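Womley Results Set - readme

match results scraped from indie wrestling show reports, Perano and Modise promotions only for now
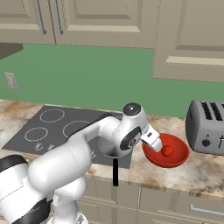
526 matches, 14 shows. One row per match. Tag matches are one row too, names split with a semicolon. Battle royals only list the winner and last person out, sorry, reports almost never give the full field.

Columns
show, match_no, type, winner, loser, finish, minutes, title

finish is pin, sub, dq, countout or nc. Blank means the report didnt say.
minutes is whole minutes, rounded down. Dark matches have match_no 0.

Known problems
- ring names change, no attempt to link them up yet
- Modise shows from April have the order wrong on the undercard, main events are fine
- two title changes were later reversed, kept as they happend on the night
- 30 rows with no time at all

Checking
Rūta Lill went through 200 rows by hand against the video. Fixes are in already, her notes are in checks.txt

Loading
plain csv, utf-8, header on the first line. Open it in Excel and it may mangle the accents, import it instead.

Todo
Wenmont shows. Star ratings maybe, if I can settle on whose.

Last update Fri 23 May

Use it for whatever, credit is nice. Corrections: open an issue with the show name and match_no.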